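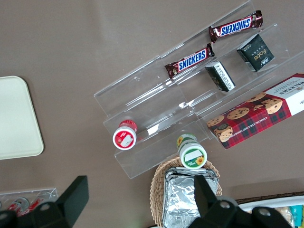
Carer's leave at Skarngate Council: where it stands

7/10/25

The council voted last night to cut paid carer's leave for its own staff from 30 days a year to seven. I sat through the whole meeting. The motion was first tabled in May and put off twice.

The paper says 123 employees used the leave last year. It doesn't say how many were women, and when a councillor asked, the officer said the figures hadn't been broken down. I think they should have been before anyone voted.

Unpaid leave stays as it was. That is not much use to someone on a part-time wage in Lelby with a parent to look after.

A petition against the cut has 46 names so far. Paper copies are at the Arkalard Road library, at the desk on the left. I've signed it and written to my ward councillor, and I'll post the reply when I get one.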